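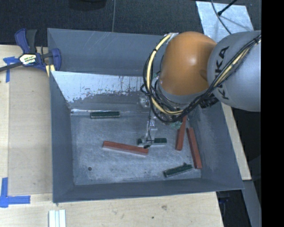 Looking after an older car at home: a few tips from the garage

If you have bought yourself something a bit special, second-hand and a few years past its best, you will already know that the buying is the cheap part. I have kept the same old coupé going for longer than my husband thinks is sensible, and most of what follows I learned by doing it wrong first, usually on a cold floor with the kettle too far away.

Start with the tyres, and start with them cold. First thing in the morning is best, before you've been anywhere. I check mine every fortnight and always before a long run, and I do the spare as well if there is one. A car that sits a lot will lose a little air however good the valves are. If it's going to be standing for a month or more, roll it forward half a turn of the wheel now and then so the weight isn't always on the same patch of rubber.

Oil next. Older performance engines can be thirsty, and the handbook for mine is quite relaxed about it, so I look at the dipstick every 200 miles and write the reading in a little notebook that lives in the door pocket. Park on the level, let the engine stand for ten minutes, wipe, dip, read. Top up in small amounts, as it is a miserable job getting the extra back out again! My friend Kelly Stockdale puts a strip of masking tape on her bottle and marks off each 100 ml, and I've copied her ever since.

Batteries hate being left. A maintenance charger is money well spent if you only drive at weekends, and do read the instructions about which terminal goes on first. While you're in there, clean any white crust off the posts with warm water and a spoonful of bicarbonate of soda (gloves on, rings off, old jumper).

Leather seats want less fuss than people give them. A barely damp cloth, a soft brush for the seams, and a thin coat of conditioner in spring and again before winter. I try it on the back of the seat first, where a dark patch won't upset anyone.

Drains are the ones everybody forgets. Leaves gather at the bottom of the windscreen, and by the time you notice the carpet is soggy you have a much bigger afternoon ahead of you. Lift the bonnet, scoop them out by hand, then trickle a jug of water through and see that it comes out underneath.

Last of all, keep your receipts, even the ones for wiper blades. Mine go in a ring binder, newest at the front, with the mileage written in the top corner.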